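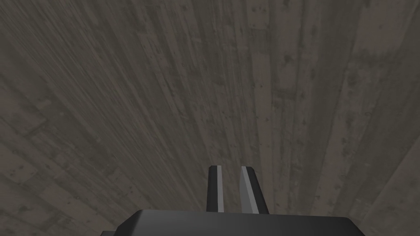
*wrist cam view in the Tikent sim, gripper open over the plank floor*

**planksaw** — Friday
Anyone else paying for Tikent? $297 for the sim pack, got the two-finger gripper and 10 floor textures. Wood looks good to me, knots and scuffs and all. Worth it imo.

**mbot_569**
Grain is nice, sure. But the boards fan out like crazy at that angle. Did you check your camera tilt? My Mancuso pack cost less and the defualt view is flatter.

**planksaw**
Tilt is stock. I like it steep, can see both fingertips.

**gearloaf**
Disagree on worth it. Fingers are plain dark blocks with a pale inner face. No pads. For that money I want pads.

**planksaw**
Pads are in the add-on.

**gearloaf**
lol of course they are

**mbot_569**
Ran 2,698 grasps in Mancuso, zero crashes. Tikent died on me twice in March. Support never wrote back

**planksaw**
Huh. They answered me same day. Which verison?

**mbot_569**
The old one. Will try the update tonight.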